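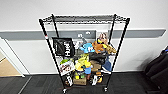

wirenut_pat wrote:
Plush toys are a terrible first target for a student team, and I'll say so before anyone gets attached to the idea. They squash, they roll, and every grab comes out different. Start with boxes and get some points on the board.

Esperanza Lindqvist wrote:
Ha, you're probably right Pat, but my kids would riot! Backing up a little for people who missed my February post: I coach the Virero robotics club, 13 students, and this year's project is a "tidy the room" challenge. Toys and shoes and game boxes go from a shelf into a container with handles, and then the arm has to pick up the container and move it. The whole club voted for soft stuff. I'd rather have them fighting with a plush toy they love than bored by a cube.

We've been through the shelf part on paper and now we're on the container part, and wow, it is so much more interesting than I expected. Handles! I had no idea you could argue for an entire evening over a handle.

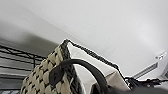
The current plan is to come in from the side, close on the strap near the top of the curve, and lift straight up before any sideways move. Half the group wants to hook it with one finger instead - they say you don't need a tight pinch if gravity is doing the work. The other half says a hook will swing like crazy. I'm staying out of it until they've both had a turn.

gearsandjam wrote:
Team hook here. We did the Drorska challenge last season and pinching a round strap was miserable for us, it kept rotating in the fingers. Hook it, go slow, let it settle for 3 seconds, then travel.

wirenut_pat wrote:
Disagree. A hook is fine until the load sits off center. Put one heavy shoe on the left and your bag tips and you've got toys all over the carpet. Pinch the rim.

gearsandjam wrote:
Pinch the rim of a full bag with one arm? It's going to fold on you.

Esperanza Lindqvist wrote:
OK this is exactly the argument we had in the club, almost word for word, so thank you both :) We're going to log it properly. Each approach gets 8 tries with the same load, and then 8 more with the load pushed over to one side for Pat's shoe problem.
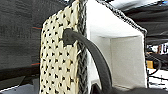
The other thing I'm asking them to think about is where the wrist camera ends up at the moment of the grab. Once you're in close you've lost most of your view of the bag, so the older students want to pick the grab point from farther back and then trust it on the way in. The younger ones want to keep correcting the whole way. I lean toward the younger ones on this, but I can see it getting jittery.

ostrowski_fan wrote:
Go with the older kids. Correcting at close range sounds great and then your strap fills the view and the thing starts chasing highlights. Also, how many practice runs do you have saved up? We had 3,000 by the end of our season and the bad ones were more useful than the good ones, as long as somebody wrote down why they were bad.

Esperanza Lindqvist wrote:
Nowhere near that many! And our notes column mostly says "oops", so I'll be having a talk with them about that. Love the idea of keeping the bad ones though.

gearsandjam wrote:
Ours said "Zoterell moment" for a whole month, after the name of our first robot. No clue what any of it means now.

wirenut_pat wrote:
Post the numbers when you have them, the lopsided ones especially. I still say rim.

Esperanza Lindqvist wrote:
Will do, both tables. And if rim pinching is allowed as a third option I'll add it to the list - one of my students just read this over my shoulder and is already changing the sheet.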